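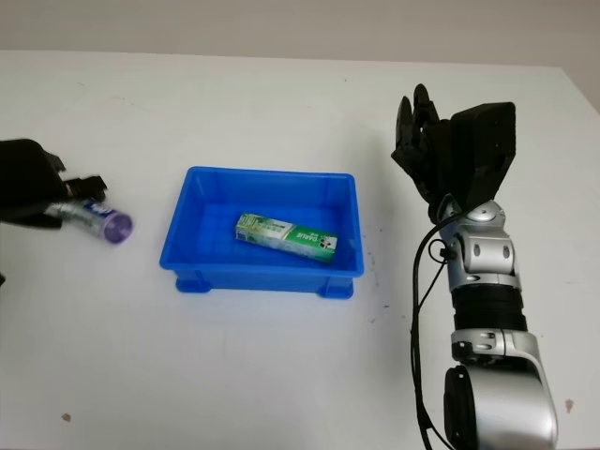

Figure 1. Shallow plastic storage bin with a thick rim and molded feet.

2026-02-03 | Clemitz Household Waste Study

3.2 Sorting of bathroom packaging

Bathroom packaging was recorded separately from kitchen waste in both towns. Over the study period, 828 households in Jasavley and Paracha returned 1,329 usable diary sheets. A sheet was left out if the date was missing or if bathroom and kitchen items had been written in the same column.
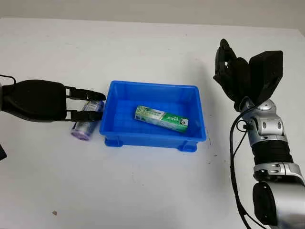
Cartons were entered by main material, and inner tubes were entered on a separate line. Many households threw the two away together – most often in the bathroom trash – and these were coded as unsorted even when the carton was clean. We kept this rule for both towns so that the totals could be compared. 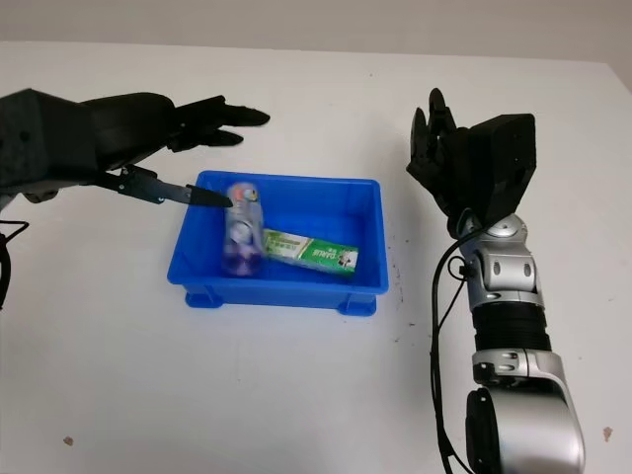 Figure 2. Bottle and toothpaste carton in a storage bin.

Bottles were harder to code. The Bustier collection service takes rinsed bottles only, and 86 sheets did not say if the bottle had been rinsed. These were kept in the count of bottles but dropped from the sorting rate. The wording of the diary was changed in September to ask for this directly.

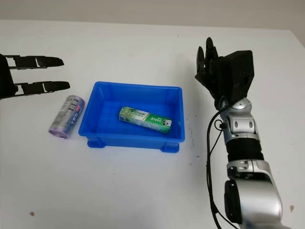
One respondent in Paracha wrote that the new question was clear enough, but that she never knew what to do with the caps, "so they go in the trash with everything else." Caps had no line of their own on the sheet and are not part of the rates given in Table 2.

We use cookies to improve your reading experience. Accept | Manage settings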